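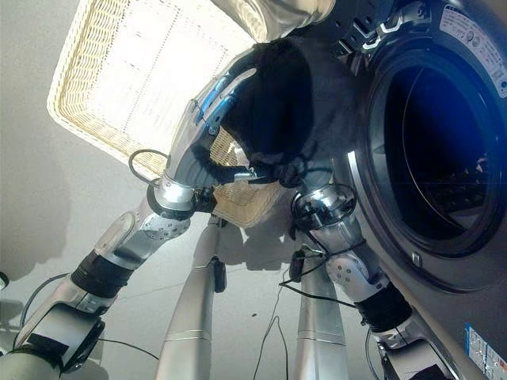 A dark garment held over a wicker basket beside a front-loading washing machine.

How to Make a Herb Liqueur at Home

Updated 2022-12-14

These instructions cover a cold maceration of dried herbs in neutral spirit, followed by sweetening, resting and filtering. The finished liqueur is medium sweet and moderately bitter. Basic kitchen equipment is enough, but a scale that reads in tenths of a gram is strongly recommended.

Equipment

Wide-mouth glass jar with a tight lid, large enough to leave headspace
Digital scale
Fine mesh strainer
Unbleached paper coffee filters
Funnel
Small saucepan
Clean bottles with stoppers

Do not use plastic containers for the maceration. Metal lids should have an intact liner.

Ingredients

One liter of neutral spirit, 100 proof
Dried gentian root, 2 g
Dried angelica root, 3 g
Lemon balm, 5 g
Peppermint, 4 g
Fennel seed, 3 g
Peel of one unwaxed orange, white pith removed
Sugar, 250 g
Water, 250 ml

Buy herbs sold for food use. Whole or coarsely cut material is preferred. Powdered herbs extract quickly but leave a fine sediment that blocks paper filters.

Step 1. Prepare the herbs

Weigh each herb separately. Crush the fennel seed lightly with the back of a spoon. Break root pieces larger than a fingernail. Keep the peppermint and lemon balm apart from the rest; they go in later.

Step 2. Macerate the roots, seed and peel

Place the gentian, angelica, fennel and orange peel in the jar. Add all of the spirit and close the lid. Store in a dark cupboard at room temperature for seven days. Invert the jar once a day.

Step 3. Add the leaves

Add the peppermint and lemon balm and close the jar again. Leave for 2 more days. Longer contact gives a grassy taste and a dull brown color.

Step 4. Strain

Pour the liquid through the mesh strainer into a clean bowl. Let the solids drain by gravity. Pressing them releases cloudy, bitter liquid. Discard the solids.
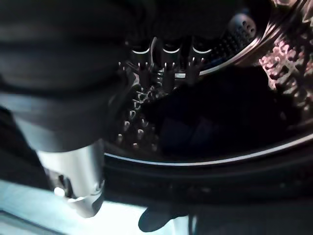 Can a lower-proof vodka be used for the maceration?
A standard 80 proof vodka will work, but extraction is weaker and the finished liqueur will be noticeably lighter in alcohol. Reduce the water in the syrup by half to compensate.

Step 5. Make the syrup

Combine the sugar and water in the saucepan. Heat gently and stir until the sugar dissolves. The syrup does not need to boil; some 104 °F is warm enough if you keep stirring. Cool completely before use.

Step 6. Blend

Keep the strained spirit well away from the stove. Add the syrup in four equal parts, stirring and tasting after each. Stop when the bitterness is balanced. Haze at this stage is normal and comes from citrus and fennel oils.

Step 7. Rest and filter

Bottle the blend and rest it for at least four weeks. A batch started in November is ready around the new year. Pour the clear liquid off the sediment, then pass it through a wet paper filter. Replace the filter when the flow slows to a drip.

Storage

Keep bottles closed, upright and out of direct light. Label each with the contents and bottling date.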